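Eun-ji Bang has been weaving blankets in Miltville for 31 years, and she still lights up when a new warp goes on the loom. "You get those first few inches and you just want to skip supper!" she told me.

She learned on her aunt's loom, which had a cracked treadle and a terrible squeak. Stripes came first and she never got tired of them. "Change the width a little and the whole room feels different," she said, already reaching for her yarn box. 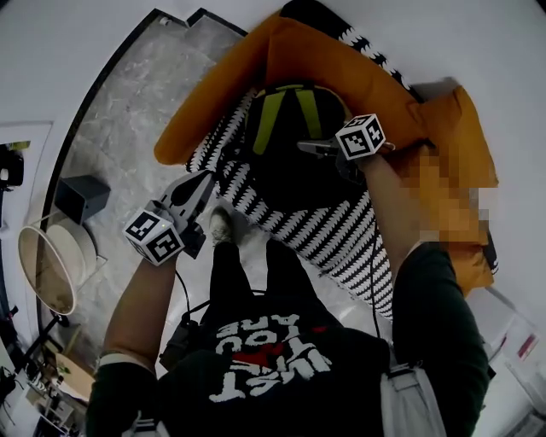
Classes in August

Bang teaches beginners all month, and a spot costs $40. Bring wool you love!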